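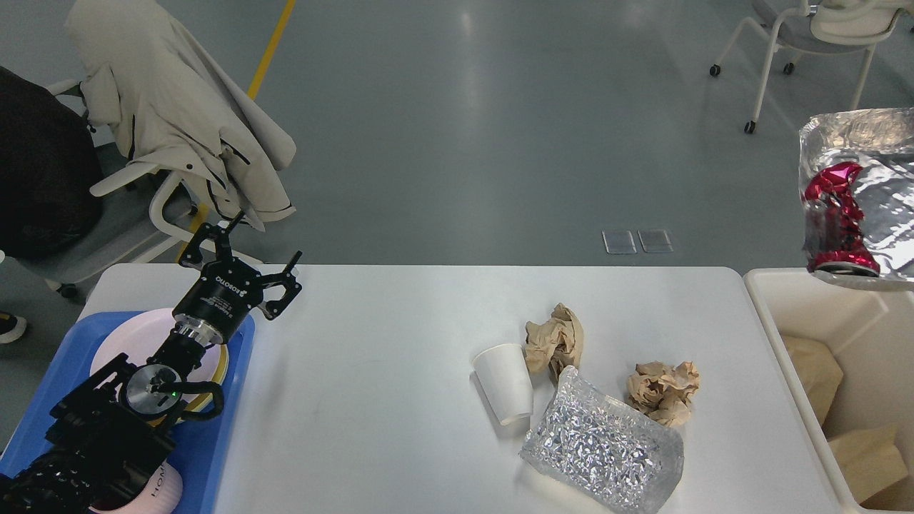

Now Showing at the Collorus

May 5, 2023

The big booking this month is Lightfoot, a film about a retired long-distance runner who goes back to the mountain town where she lost the only race anyone remembers. It runs two hours and 12 minutes. For the first of those hours she barely moves faster than a walk, so if you are coming for the running, please be patient, or come late. The second hour has a great deal of running in it, most of it uphill and all of it in the rain.

The town is called Drandasberg. We had three emails asking where it is, including one from a couple who wanted to go there in the fall. It was made up by the screenwriters. The distributor's notes say the main street was shot in one valley and the church in another, and the inn where everyone argues was a set. If you watch closely in the dinner scene you'll catch the same mountain in two different windows.

It's a good movie, though, and we don't say that about everything we show (see last month's newsletter, and the letters that came in about it). The script has the sense to keep quiet. There is a long scene with two old rivals sorting through a box of race numbers, hardly a word between them, and at the preview you could hear people not opening their candy. The villain, if there is one, is a local businessman who wants to put the race on television. He has the best coat in the picture and gets the best lines, and I was on his side until the goat.

The score is mostly accordion. You will either be fine with that or you won't.

Lightfoot plays nightly at 7:15 except Mondays, with a Sunday matinee at 2. It is subtitled. We mention this every time and every time somebody comes out to the lobby after ten minutes to tell us the sound is in another language.

Coming in June: Nukport

Nukport is a crime picture set in a harbor, and it was meant to open here in March. Then the first copy arrived without its last reel's worth of file, and the second copy arrived without a key to unlock it. The third copy works. We have watched it all the way through to be sure, and can report that the ending explains less than you'd hope.

The plot concerns a customs inspector, a missing fishing boat, and a crate that everyone wants and no one opens. It was made on very little money and looks it in the daytime scenes, but the night scenes are terrific, all wet rope and sodium lamps. Sit near the front for those. Our bulb is not young.

We'll have it for one week only. The Saturday show will be followed by a discussion, which last time went on longer than the film. The lights will come up at 10:30 and stay up.

Seats

The Collorus has 202 seats, and as of last week you can sit in all of them. The two at the end of row F have been rebolted and no longer tip you gently into the aisle. Several regulars have told us they'll miss this.

The new cushions in the balcony are firmer than the old ones. They are supposed to be. Give them a month.

Members' Night

Members' Night is the first Thursday in June. You'll vote on the summer revival series from a ballot of 12 titles, and as usual you may write one in. Please write in a film that exists. Last year the runner-up turned out to be two different musicals somebody had run together in their memory, and we spent most of a week trying to book it.

Membership stays at $100 for the year and covers you and a guest at any regular showing. The card also gets you a small popcorn. It does not get you a large popcorn at the price of the small one, however it was explained to you by the person ahead of you in line.

Renewals can be done at the box office any evening from 6:30, or by mail. The online form is back up but has decided that everyone lives in Delaware. Pick Delaware and we'll fix it on our end.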